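Search this wiki Go Search

Teaching by demonstration (robots)

Teaching by demonstration is the general name for getting a robot to do a job by showing it the job, with your own hands or through some kind of remote control, in place of typing out every move as code. You'll also see it called programming by demonstration, learning from demonstration or imitation learning. People who work with it daily mostly say "demos" and leave it at that. I've been writing and rewriting this entry for a while now, so forgive the first person (the editors here allow it, bless them).

Basic idea

You do the task, and something records what you did: where the hand was, how far the fingers were open, what the camera saw at each moment. Do that enough times and you have a pile of recordings that a learning program can chew on. Afterward the program looks at a new camera view and guesses what a person would have done next. That's the whole trick, and the rest of this article is really just about the different ways to get the recordings.

Guiding the arm by hand

The oldest way, and still my favorite to watch! You put the arm in a soft mode where the motors carry its weight, grab it near the wrist and walk it through the motion. Paint-spraying robots were being taught along these lines decades ago. Factory people call it lead-through teaching, and research people call it kinesthetic teaching, a word I have to look up every single time I spell it.

It's great for wiping, stacking and putting a peg in a hole. It's tiring with a big arm, and your own body tends to end up in the camera view. Two arms at once is very hard for one person. Gertraud Kaufmann ran the hand-guiding sessions at Indenau when I was there, and her rule was a break after every 15 runs, which I thought was fussy until I tried to do 16.

Remote control

Teleoperation means you stand off to one side and drive the robot with something else. It could be a joystick, a 3D mouse, a pair of virtual reality controllers, or a smaller copy of the arm that the big one follows (the leader and follower setup). The nice part is that the recording comes straight from the robot, so you never ask for a motion it can't make. The not so nice part is the feel. With most setups you get little or no sense of touch back through the controls, and new people squeeze far too hard or hover over the object for ages.

Despina Dinu and I once spent most of a February at Finddale on a leader and follower pair, and the lag alone took me 11 days to get used to. She was fine by lunch.

Hand-held grippers

A newer branch skips the robot while you're recording. You hold a gripper tool with a camera mounted on it, go to the table and do the job yourself. The fingers and the viewpoint are meant to match what a robot arm will have later, so the recording carries over. A very wide lens is common here, because the camera sits so close to the work and has to catch the surroundings too, both for the learning and for figuring out where the tool is in the room.

You can work nearly as fast as with bare hands, and you can take the tool into a kitchen or a store or wherever. On the down side, nothing stops you from making a move that the real arm can't reach, so some recordings get thrown out.

Cloth as a test case

Cloth comes up constantly in this field. A block has one shape. A shirt has a new one each time you put it down, and there's no tidy number that says what state it's in, which makes it miserable to program by hand and a natural fit for demos. The usual advice is to pinch near a hem or a corner and take a small gathered fold, then lift or drag from there.

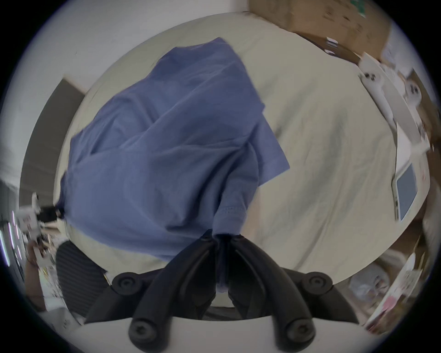 Blue cloth pinched between the two fingers of a hand-held gripper, close to a stitched hem.

Davina Matheson's notes on folding, which I lean on a lot, say to vary the starting mess on purpose. If every demo begins with the cloth laid out the same way, the robot learns that one layout and gets lost the moment a sleeve is tucked under.

How many demos?

Everybody asks! There's no fixed answer. A simple pick and place can come together from a small set, and our folding set at Rainer had 1,000 before I was happy with it. Engelbert Holzer, on the same project, would have stopped much sooner, and we never did settle that one. Steady, clean runs count for a lot. So does having at least 2 people record, as everyone has habits they can't see.

See also

Lead-through teaching
Leader and follower arms
Grippers, two-finger
Cloth handling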